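What the Listing Leaves Out: Reading Rental Ads in Droralthorpe
Project report, Housing and Local Markets, second half of the spring term
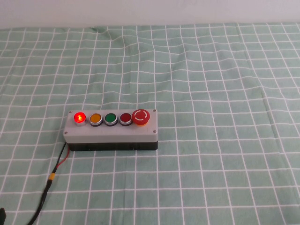 Tarun Tiwari thought the whole thing should have been about prices, and told me so before I had finished my first paragraph: anybody can make fun of a listing, he wrote in the margin of my draft, but rent is a number and you can do something with a number. I have kept his comment in because he is partly right and because our instructor asked us to show where we disagreed with our reviewers.

My question was smaller than his. I wanted to know how well the words in a rental ad match the apartment a person ends up standing in. I grew up in Droralthorpe and have moved inside it 5 times, which I count as preliminary fieldwork.

Where the ads came from

I used one source, the public listing pages run by Mockus, a letting agency with an office on the square in Plultmont and another one above a shoe repair place in Droralthorpe. I saved every rental ad that went up during March, took out the parking spaces and one listing for a horse barn, and was left with 79 ads. I read all of them twice. The second reading was worse.

I then asked to see as many of the apartments as I could. I told the agents I was a student writing a report, and most of them lost interest at the word "student" and the rest at the word "report." Ivars Pētersons, in the Droralthorpe office, was the exception. He let me tag along on four afternoons of viewings as long as I stood in the hallway and didn't talk to the clients. I mostly kept to this.

The vocabulary

I started with a list of words I expected to find and ended up throwing most of it out. "Cozy" is nearly extinct. I had a whole section planned for "cozy." Its job has been taken over by "efficient," which in the apartments I saw meant that the refrigerator door and the bathroom door could not be open together.

"Bright" was the most reliable word in the sample. When an ad said bright, there was a window and light came through it. Where an ad was silent about light, I learned to bring my phone flashlight.

"Close to transit" gave me trouble. I walked from each address I visited to the nearest bus stop, and the walks were all perfectly reasonable. The trouble is with the buses. One listing on the Plultmont road is a very short stroll from a stop served on Tuesday. The ad is correct and I have no complaint against it.

"Updated kitchen" never came with a year. In one unit it meant new cabinet handles, and they were good handles. In another it meant everything, down to the floor, and the rent had been updated to go with it.

The Nitemico building

The old Nitemico works by the river was turned into apartments before I started high school, and it takes up more of my notes than any other address. Mockus had several units there during the month, and every ad used the phrase "industrial character." I asked Mr. Pētersons what that covered. He said tall ceilings, brick, and pipes you can see. I asked if the pipes did anything. He said some of them did.

The unit I saw was listed at 745 a month, heat included. It had the ceilings and the brick as promised. What the ad left out was that the bedroom is a platform reached by a ladder, and that a tall person on the platform gives up the benefit of the ceilings completely. The couple viewing it went up one at a time, came down, and asked about storage. Mr. Pētersons said "under the platform," with a good deal of warmth, and they applied that evening.

I bring this up because it changed what I thought I was measuring. I had gone in assuming that a gap between ad and apartment was a kind of small dishonesty. The couple had read the same ad, found the ladder, and liked the place anyway. They had already priced in the gap. Everyone I overheard from the hallway seemed to read listings the way you read a horoscope, taking what fits – and then checking the water pressure.

Back to the margin

Tarun's point about rent deserves a fair try, so I sorted the ads from cheapest to most expensive and read them a third time. The cheap ones are short. They give the rent, the deposit, the street and a phone number, and one adds "no drums." Toward the top the sentences get longer and the facts thin out, until you reach a listing that spends its first paragraph on the river and mentions the number of bedrooms near the end, as if it had been asked. I did not run a proper test on this. Tarun has offered to, and he can have the spreadsheet.

Problems with the work

One agency in one month is not a market. I did the coding by myself, so "vague" means vague to me. I saw far fewer apartments than ads, and the ones I saw were picked by Mr. Pētersons' calendar. I also stopped being a neutral observer during the final afternoon, when I asked for an application form for the place with the good handles.

It was already rented.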